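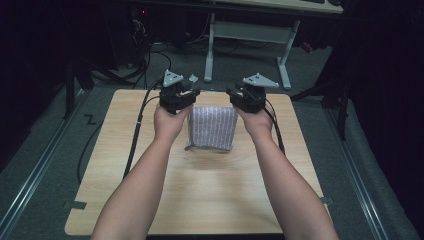 Kileteck Household Textiles Group, Year 3 project report

Our task was to fold a small striped towel and leave it neat on the table. We wrote the steps in December and kept to one type of towel.

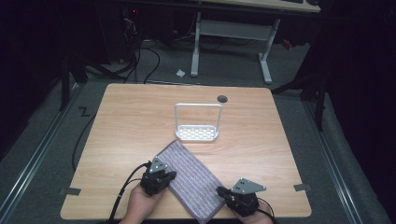 The corners took longest. We allowed 90 seconds for each fold and planned 20 folds in a session.
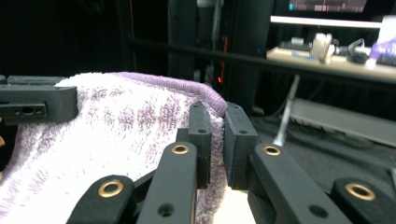 Thick cloth bunches when it is pinched at the side, so the second version of the steps asks for a flatter hold near the edge.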